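4.3 Checking the gripper after a finger change

Once the new fingers are on, please don't go straight back to your programme, tempting as it is (we've all done it!). Give yourself a few quiet minutes for this check first.

1. Drop the arm to its slowest speed and keep the stop button within easy reach.

2. Spread the white cloth over the table and smooth it out as best you can. A few creases won't do any harm, but a proper fold under a cube will throw your height off.

3. Set out the red cube and the blue cube with a good gap between them, so the fingers have room to open fully beside either one.

4. Load the Wirora check routine and bring the gripper over the blue cube with its fingers wide open.

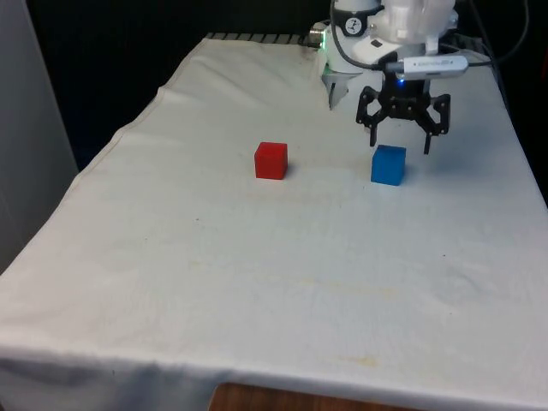
5. Lower in steps of 3 mm, stopping each time for a look at both sides. If one finger is sitting closer than the other, go back to 4.2 and loosen the linkage plate a touch.

6. Close, lift 56 mm, hold, and set the cube down again. Repeat with the red one.

CAUTION: Keep your hands off the cloth while the arm is live, even to straighten a cube.

Note: Write the finger set number in the Drisard logbook before you sign off.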